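Ploltine School Notices: a collection of closure and health announcements

Read me first

Hello, and thank you for stopping by. Ploltine is a small set of public notices that schools put out when something goes wrong: a stomach bug going around, a burst boiler, a case of measles in the lower grades. I started saving them in January, mostly out of stubbornness, after a notice I wanted to read again had vanished from a school's page by lunchtime.

What you get

There are 229 notices in this release, dated December 9, 2019. Each one sits in its own text file, with a line at the top giving the town, the kind of school and the reason for the notice. A second folder, called Haretti (after the street I lived on when I began), holds later versions of the same notices, so you can lay the two side by side and see what was changed – often a single word, and sometimes the whole second half.

How the notices were gathered

A little script named Lurker looks at each school's news page 3 times a day and keeps a copy of anything new. It is slow and polite and it does miss things, especially on pages that are rebuilt overnight. I read every notice myself before it goes in and take out the names of children and parents, along with phone numbers.

Labels

Every notice is marked "confirmed," "unconfirmed" or "withdrawn." Please be gentle with the middle one. Schools will write "we have been told" when they mean several different things, and I have gone back and forth on plenty of them.

Known gaps

Small rural schools are thin on the ground in this release, and notices sent home on paper are missing entirely. The Kobzar folder is only half checked, so I'd leave it out of any counting for now. 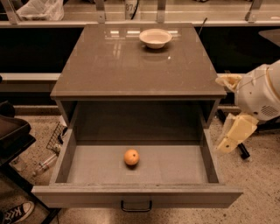
Bohdana Tkachenko wrote to ask that "withdrawn" be split in 2, as a notice taken down by mistake and one taken down on purpose tell you very different things about a school. I agree with her, and the next release will have both labels.

Use and thanks

You're welcome to use the notices for study or teaching. If you spot a name I missed, please write to me before you share the file any further, and I'll fix it as soon as I can.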